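Gristano Street Workshop Reopens Its Doors to Evening Members

August 2022

After a long spring of sawdust, paint fumes and more cups of tea than anyone would care to admit to, the community woodworking shop on Gristano Street is open again in the evenings, and the people who use it could not be happier. The benches are back in their old places, the big front windows have been cleaned inside and out (they needed it), and there is finally a proper rack for the clamps, which used to live in a heap behind the door.

The shop closed its evening hours when the old floor began to sag near the back wall. What looked like a small job became a bigger one once the boards came up, as these things so often do, and the members ended up replacing the joists under half of the main room. Much of the lumber was salvaged from the former Bidard furniture warehouse across the river, where it had been sitting under tarps for years. Jomar Umali, who runs the beginner classes, spent a good part of his vacation pulling nails out of it.

"I have a coffee can full of those nails and I can't bring myself to throw them away," he said. "Some of them are square! You start looking at a board like that and wondering who nailed it down the first time, and before you know it the afternoon is gone."

The finished floor is a patchwork of lighter and darker boards, and members have grown very fond of it. A few of the best pieces were held back for tabletops and shelves, and one long board with especially handsome grain has become the new sign-in counter by the entrance. 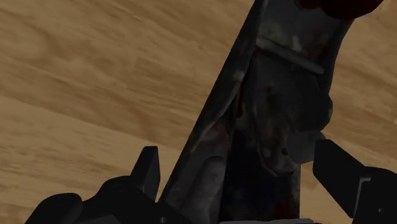 Neighborhood Arts and Trades Department

Evening sessions run from 6 to 9, and the monthly fee stays at $18, the same as before the closure. There are 42 members on the evening list so far, with room for more, and no experience is needed to join. Anyone who has never held a hand plane is warmly invited to come and have a try at the introductory class, which takes 13 people at a time and covers measuring, sawing, sanding and a simple joint or two. Most people go home with a small box. It may not close perfectly the first time, but it will be yours, and the second one always goes better.

Oratile Pretorius joined two years ago to fix one wobbly kitchen chair and has since made a bookcase, a bench for her porch and a toy barn for her nephew. She missed the evenings badly while the floor was up.

"I work days, so the evenings were my only chance," she said. "I kept a half-finished stool in my hallway all that time and tripped over it every morning. The first night back I brought it in, and I was still sanding when they started turning the lights off."

The shop would be glad of donated hand tools in any condition, along with leftover varnish in sealed cans and hardwood offcuts longer than a foot. Please call ahead before bringing anything large, as storage is tight until the back shed gets its new roof in December. Sign-up sheets for the next introductory class are at the front counter, and there is parking behind the building, past the bakery.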